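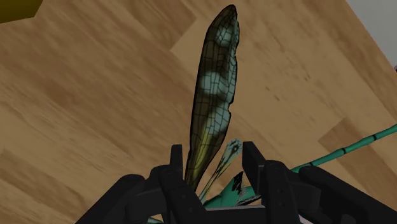
A simulated gripper holds a model dragonfly by the body during a collection run at Flemari.

Adebayo Ajayi starts his first run at 10 in the morning, with the blinds half down so he can see the monitor. His job is to pick things up. None of them exist outside the computer, and by the end of the week he will have done it 800 times.

Flemari is a small firm that teaches robot arms to handle objects they have not met before. Its learning system, Notix, has no rules written into it about where to put its fingers. It is given recordings of a person steering the arm, and it works out from those what to do next. The more varied the recordings, the better it copes.

So Ajayi sits with a hand controller and steers. Each run begins with an object dropped at a random angle on a table with a wood-grain top. He brings the gripper down, closes it, lifts, and holds. Then he presses a pedal to keep the run or throw it away. The program logs the view from the wrist, the position of every joint and how far the fingers are open.

The object library is called Jirnov. It holds 1,748 models, and plenty of them are things no warehouse would ever stock. The dragonfly is one of the awkward ones. Its wings are long and narrow, the abdomen is a thin tube, and the only part with any bulk to it is the thorax.

"You go for the body," Ajayi says. "If you go for a wing you might get it off the table, but then it swings round and you've taught the system something daft."

He did 28 runs on the dragonfly alone. Nine of those were thrown out, mostly because he had come in too fast and knocked it sideways. He kept a few where he missed, backed off and tried again. Those are useful, he says, as a system that has only seen clean grasps has no idea what to do after a bad one.

Working in simulation is cheap and nothing breaks. The drawback is that the table is always level and the friction is whatever somebody typed in. Flemari changes the light, the table colour and the weight of each object between runs, which helps up to a point. The trained system then goes to Anozie, the firm's test bench, where a real arm tries the same sort of job with real objects. Results there are mixed. Boxes and bottles go well. Thin things still slip – pens are bad, and a plastic fern has been a problem since April.

Ajayi used to drive a forklift and says the two jobs have more in common than people expect. You look at the load, decide where it will balance and go in slowly. He takes a break every hour for his wrists.

After lunch the library gives him a teapot, then a spanner, then the dragonfly again, on its side this time.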